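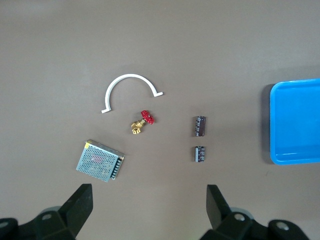
Small parts on the bench, white clamp and brass gate valve.

January 9, 2023

Humidity chamber, door seal and drift

Restarted the chamber after the holiday shutdown. Setpoint 600 on the controller's raw scale, same as October, so the old curves can be laid over the new ones. Reading settled low again. The offset is the same sign as before and a little larger. Senga thinks it is the sensor. I think it is the door.

Reasons for the door: the reading sags on the hinge side first, and the sag goes away for a while after the latch is re-tightened. The Bouchard gasket has a flat spot near the lower hinge where it has taken a set. Pressed a strip of paper in the gap at each corner and pulled. Firm at three corners, slides out freely at the lower hinge.

Reason for the sensor: it is past its calibration date. Senga is right about that part. It goes out with the next batch either way.
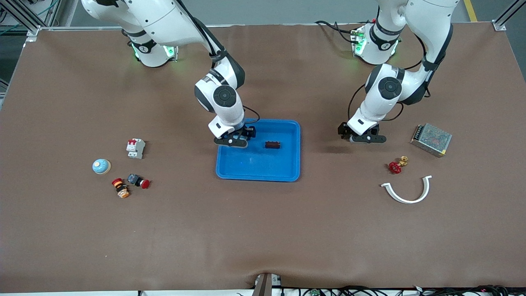
Murray Dhillon

Leak check, first pass. Chamber empty, fan on low, water feed closed at the wall. Logged the decay from setpoint with the door latched normally, then again with a bar clamp holding the lower hinge corner. Decay was slower with the clamp on. I did not fit a rate to either curve. The room was being heated at the same time and the baseline moved, so a fit would look better than it is.

Repeat both runs overnight with the room thermostat locked. Marisol has the code.

Water feed. The needle valve upstream of the atomizer is sticking in the last part of its travel. It closes, but there is a dead band on opening and then it jumps. Took it off and found scale on the stem. Soaked the stem in vinegar, rinsed in distilled, refitted with new tape. Better, still not smooth. The feed line needs a proper flush, and the filter ahead of it has probably been in place since the chamber was moved from the old building. No date on the housing. I have written one on it now.

Distilled only from here on. Someone topped up the reservoir from the tap before the break. There is a white ring at the fill line and the conductivity strip agrees.

Samples. The Fulis coupons stay in the desiccator until the door is sorted. Huguette asked for 500 hours at the high step and we cannot hold the high step at the moment. I told her the end of the month at the earliest. She can have the Grarkex set first if she wants something to weigh, as those only need the low step and the chamber holds that without trouble.

Balance checked with the 8 g stack before weighing coupon 14. Good to the last digit but one. Draft shield left door is loose on its track — close it by hand and look at it.

Order:
Gasket, full perimeter, from Ferlow. Not the cut length, the corners never seal.
Filter cartridge, two.
Stem packing for the needle valve.
Conductivity strips.

Weidong wants the October curves on the shared drive with the clamp and no-clamp runs beside them. Raw files only until the overnight runs are in. File names as before, with the latch condition added at the end.

Open: whether the hinge itself has dropped. The door has to be lifted slightly to latch. If the new gasket does not fix the corner, shim the lower hinge and repeat the paper test before touching anything else.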